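How to Set Up a Parts Board for Your Computer Bench

Posted in Bench and Workshop by Glória Moreira

If you take computers apart for long enough, you end up with a drawer. Mine had memory sticks lying on top of graphics cards, a hard drive with a screw rattling around under it, and a processor I was afraid to touch. I lived with that drawer for far too many years before I moved everything onto a board that stands up at the back of the work area, and I wish I had done it sooner. 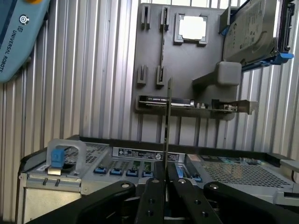
The idea is simple enough. Every kind of part gets its own holder, the holders are fixed to one stiff board, and the board goes where your hands already are when you work. I'll go through it in the order I would do it again, which is a slightly different order from the one I did it in the first time (I'll own up to that when we get there).

What you'll need

A flat, stiff board. A dark grey one is lovely if you have the choice, for reasons I'll come to
Slotted clips for memory modules or other thin cards
A square holder with raised corners for a processor
A drive caddy and a bracket to carry it
A strip for a ledge, long enough for your longest card
Machine screws, washers and nuts to suit
A pencil, a ruler, a drill and a file
An anti-static wrist strap and a few anti-static bags

My clips came from a little shop called Teltine, in a bag of 20, and I still have most of the bag. You can print your own if you have a printer, and my friend Eirini Chatzigeorgiou has done all of hers that way. She is much more patient than I am.

Step 1: Lay everything out on the table first

Put the board flat on a table and lay your parts on it, each one in its bag if it has one. Now leave it there while you have a coffee, and come back and pretend to pick things up. You'll find out very quickly that the spot you chose for the drive is exactly where your wrist wants to go when you reach for the memory.

Long, heavy cards belong at the bottom. Small parts that you lift out with your fingertips do well higher up, where you can see what you're doing. I keep the drive over to the right, up at the corner, and I've never regretted it. If you're left-handed you may want the whole thing the other way around.

Leave more room than you think you need. A memory module slides out along its slot, so there has to be clear space for it to travel, and the same goes for a drive that pulls out of a caddy. Draw around the parts in pencil, and then draw a second line for where they go on their way out.

Step 2: Fit the memory clips

Clips work best in pairs, one above the other, with the slots facing each other so that a module can stand upright between them. This is where I went wrong the first time. I drilled for the upper clip and the lower clip from my pencil marks, screwed both down tight, and had a very nice pair of clips that no memory module on earth would fit.

So do it this way. Screw the upper clip down first. Put a module in it (an old dead one, please, we all have one), slip the lower clip onto the other end, and mark the lower holes with everything in place. Take the module out before you drill. When both clips are on, the module should go in with a light push and stay there if you tap the board.

If the slot is tight, open it with a few strokes of the file and try again. Go slowly here. It's easy to take plastic away and very annoying to put it back.

Step 3: Fit the processor holder

A processor holder should touch the part at its corners and nowhere else. You want the raised corners to be snug, with an open middle, so there's nothing for pins or contacts to press against. Put it well away from the edge of the board, with room on both sides for a finger and thumb.

A pale patch in the middle of the holder is a great help. Against a dark board you can tell from across the bench whether the square is open or filled, and you won't go poking at it to check.

If your processors have pins, line the inside with a bit of anti-static foam. And if your board stands straight up, add a small retaining clip or lean the board back a little — a processor falling onto a bench makes a tiny sound that you will remember for a long time.

Step 4: Fit the drive

A bare 3.5-inch drive is heavier than people expect, and I'd really encourage you to use a caddy. A black caddy with a bright blue tab is a good sort to have, and the bright tab means you can find it without hunting. Keep the tab end clear when you choose the position. I once boxed one in so neatly against a bracket that I had to take the bracket off to get at it.

Use washers behind the board for this one. The weight hangs away from the surface, and a screw head on its own will work its way into a softer board over time.

Step 5: Add the ledge

The ledge runs along the bottom and the cards lie on it lengthwise. It needs a small lip at the front so they can't slide off, and it needs to be level. Check it with a real level, after the board is up. My floor slopes, which I learned that afternoon.

A graphics card with its shroud is the thing to measure for. Mine is an old GTX, and a second card with a metal bracket sits beside it. If a bracket sticks out past the end a little, that's no trouble at all, as long as it isn't out where a sleeve can catch it. If you own one of the really big modern cards, give the ledge an extra screw in the middle.

Step 6: Stand it up

Ask someone to hold the board while you try it at different heights. The ledge should sit a little above the bench top, with the clips no higher than your shoulder when you're seated. Eirini's is lower than mine and she gets on beautifully with it.

A word on light. If there's bare ribbed metal behind your bench, as in my shop, it throws bright stripes everywhere when the lamp is on. A dark board in front of it gives your eyes something calm to rest on, and gold contacts and green edges show up nicely. Move the lamp to the side before you blame the wall.

Looking after it

Wear the strap when you handle live parts, and keep the good ones bagged until you need them. Check the screws each November, or whenever you do your other yearly jobs. Dust the slots with a soft brush. A label beside each holder is worth the bother too, particularly if other people borrow from you.

What it cost me

The screws and clips came to 18 dollars, and the board, caddy and brackets brought the whole lot to 89. You could spend 200 on a ready-made one from a catalog, and if you don't like drilling I'd understand completely.

Next I'm planning a narrower board for cables and power connectors, and I'll put the measurements up once I've settled on a hook that doesn't kink them.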